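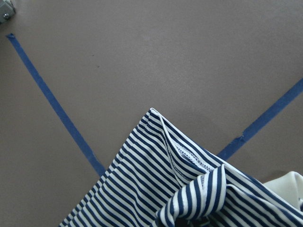

Tratell Fold Cell

Two-arm bench system for folding and handling garments

The Fold Cell is a complete two-arm workstation for teaching and repeating cloth handling tasks. It is sold by Undthorpe to laundries, garment finishing shops and university labs. The cell ships with both arms, both grippers, the mounting bracket, cabling, a control computer and a license for the Cevau task software. You supply the table.

What it does

Soft goods are hard to automate. A knit shirt never lands the same way twice, and a gripper that works on one layer will often pick up two. The Fold Cell handles this by working both ends of the cloth together, one gripper to a corner, with wrist views for the close work and a head view for the table as a whole.

Supported jobs at present:

Folding T-shirts and similar knits from a crumpled start
Folding towels and flat cloths
Straightening an edge or hem before a fold
Moving a folded piece to the side of the table

Striped fabric is supported. Earlier versions of Cevau sometimes took a stripe for a hem, and the current release checks for the edge of the cloth before closing the grippers. Very sheer fabric and anything with a hood are not supported yet.
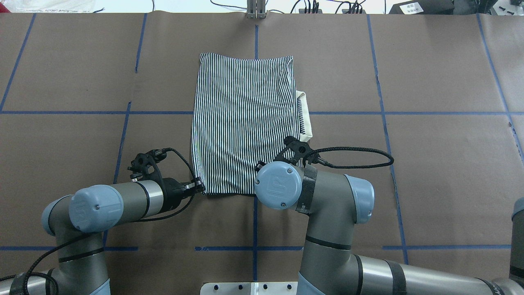
Marking out the table is the step most customers ask about. Use painter's tape on a plain, matte surface and keep the lines flat. The tape gives the operator a fixed reference for where a garment should start and where it should end up, and it makes it easy to compare one run with another. Brown paper is fine as a covering. Replace tape that has torn or started to curl. Glossy tabletops should be covered, as glare makes the cloth edge harder to find.

Cables need slack at the wrists. Leave enough of a loop for the full turn of the joint, then walk each arm slowly through its range before the first powered run – a cable that looks fine at rest can still catch at the far corner of the table.

In the box

2 arms with grippers
Mounting bracket and bolts
Wrist and head cameras
Control computer with Cevau installed
Power supplies and cable set
Spare gripper pads
Printed setup guide

Teaching a new fold

An operator guides the arms through the fold by hand and Cevau records each pass. Simple folds on flat cloth need the fewest recordings. For shirts we suggest varying the starting position between passes, including some bad ones with a sleeve trapped underneath. Recordings are stored on the control computer and can be exported.

Order details

Part number: 884
Warranty: 2 years on arms, 1 year on grippers and cables
Gripper pad life: 2,000 cycles in normal use
Lead time: 5 weeks

Gripper pads wear faster on heavy cotton and denim. Replacement pads are sold in pairs and can be changed with the hex key supplied.

The Lazarević stand, a freestanding alternative to the bench bracket, is a separate purchase. Orders for it open in June.

Prices are by quote. Tell us your table size, the garments you handle and whether you need on-site setup. Setup and operator training can be added to any order.

Page updated Apr 9, 2023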